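Week Two: Folding, Regrasping and a Timestamp Problem

January 23, 2021

Our section of the manipulation project finally has enough recordings to argue about. Some background for those who skipped the earlier posts: the course at Katthorpe runs over two terms, and our team picked household cloth. Quyên Khổng handles calibration, Chiến Bạch writes the data loader, and I do most of the recording and most of the complaining. Beat Steiner supervises and reads our logs more closely than we would like.

The task is defined narrowly. One operator, one hand-held gripper per hand, a handful of garments and bedding on a bed. The operator picks an item, folds it, and places it on a stack. An episode starts when both grippers are open and ends when both are open again. Anything in between that involves a finger touching the cloth by hand is thrown out.

We have 59 episodes recorded. Of those, 49 passed the loader's checks. The rest failed for dull reasons: a tracking dropout near the headboard side, a trigger that did not register as fully closed, one card that filled up in the middle of a fold.

The timestamp problem took most of the week. Left and right streams were being aligned on arrival time at the laptop, and the right one was lagging by a variable amount. On rigid objects you would hardly see it. On cloth it matters, because the two hands have to lift at the same moment or the fabric twists between them. In playback it looked as if I was dragging one corner and then remembering the other. Chiến found it by plotting both jaw widths against each other on a double clap (close both, open both, repeat). The two curves should overlap and they did not. We now do the double clap at the start of every episode and correct the offset from that. Old episodes can be partly rescued wherever both jaws happen to close together early on.

Notes on grasping, mostly for my own use:

Approach thin fabric with the jaws tilted, one finger nearly flat on the bed. Coming straight down pinches the sheet underneath as well, and then everything moves.

Plush items are easy to grab and hard to release cleanly. Open slowly, wait a beat, then back out along the line of the fingers.

Do the smooth fabrics early in a session. They need the most patience, and I have less of it by the end.

Stripes help the reviewer. A fold that has gone crooked is obvious on a striped garment and nearly invisible on a black one. Quyên wants more black items for exactly that reason.

Calibration is still a sore point. The jaw width reading drifts if the linkage is bumped, and it gets bumped whenever I set it down badly. Quyên has a short script that asks for fully open and fully closed, takes the mean of some 2000 samples for each, and writes a new offset. It runs quickly. I keep forgetting to run it. Beat suggested making the recorder refuse to start without a fresh calibration file, and Chiến did that overnight — slightly annoying, completely effective.

Still open: whether to label regrasps as separate actions. Chiến says yes, it makes the episodes easier to segment. I say a regrasp is part of the fold, and that splitting it will leave us with a lot of very short clips whose boundaries depend on who did the labeling. We will each label the same set and compare.

Next on my list is the green blanket. I have been putting it off. It is long, it is thick, and two grippers do not reach across it in one go, so the fold will have to be done in stages.

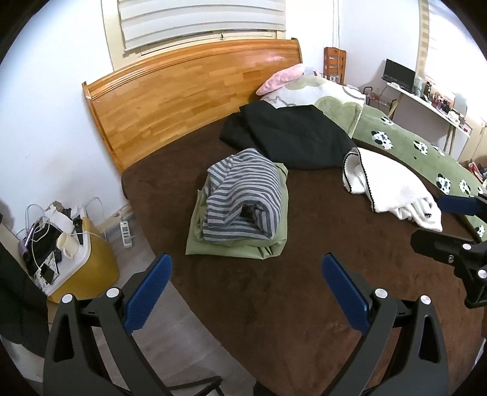 Grippers open over the bed, with the striped garment on top of the stack and the green blanket at far right.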